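# Prokberg Hotel in Gakville Reopens 129 Rooms After Plumbing and Heating Work
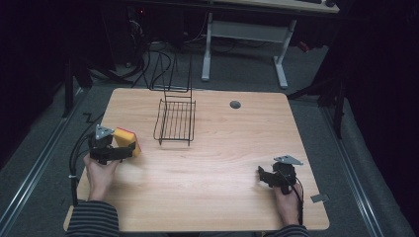

*A sponge held over a light wooden tabletop.*

The Prokberg hotel in Gakville has returned 129 guest rooms to sale following the replacement of its hot water and bathroom heating systems. The rooms are on the second through fifth floors of the main building. The annex on Karimi Street was not part of the work and stayed open throughout.

The old system dated from the original construction and fed all bathrooms from a single storage tank in the basement. Guests on the upper floors had reported long waits for hot water in the morning, mostly between 6:30 and 8:00 a.m. The new layout splits the building into 3 zones, each with its own heat exchanger and circulation pump. Water is held at a constant temperature in the loop and mixed down at each shower valve.

"The pipes were the smaller part of the job," said Mahsa Najafi, the hotel's technical manager. "Most of the time went into opening and closing the shafts. We had drawings for two of the four, and one of those drawings was wrong."

Bathtubs have been removed from all standard doubles and replaced with walk-in showers. Superior rooms and the two corner suites on the fifth floor keep their tubs. Electric underfloor heating has been installed in every refurbished bathroom, controlled by a wall thermostat next to the door. The thermostat returns to its default setting at checkout. Towel rails are now on a separate circuit with a two-hour timer.

A total of 1,237 valves, traps and fittings were replaced. Bathroom doors on the second and third floors were rehung to open outward, which frees enough floor space to meet the hotel's own minimum for the shower enclosure. Single rooms at the rear of the building were too narrow for this change and have been fitted with sliding doors.

Room categories have been revised to match. What was sold as "standard double, bath" is now "standard double, shower," and the former "economy" label has been dropped. Existing bookings have been moved to the nearest equivalent category at the original price. Guests who specifically reserved a tub have been offered a superior room where one is available, or free cancellation up to 6:00 p.m. on the day of arrival.

The opening rate for a standard double is 183 per night, including breakfast and wireless internet. Rates for superior rooms and suites are unchanged. The hotel's parking charge is billed separately, as before.

So-ying Hung, head of housekeeping, said room cleaning schedules had been adjusted for the new fixtures. The glass shower panels have a coated inner face that must not be cleaned with abrasive pads or acidic descaler. Staff have switched to a neutral cleaner and a rubber blade for the panels, and the time allowed per bathroom has gone up by four minutes. Late checkout on the refurbished floors is limited to noon for the time being.

The mechanical work was carried out by Palel, which also holds the maintenance contract for the new pumps and controls. Each zone can be shut down separately for servicing, so the hotel does not expect to close whole floors for future repairs. Filters in the circulation loops will be changed twice a year during low occupancy.

Remaining work is limited to the ground floor. The public restrooms off the lobby will be closed in July while their supply lines are connected to the first zone. During that period visitors to the restaurant will be directed to the restrooms beside the conference rooms, reached by the corridor behind reception. The restaurant will keep its normal hours, with breakfast from 6:30 a.m. and last orders for dinner at 9:30 p.m.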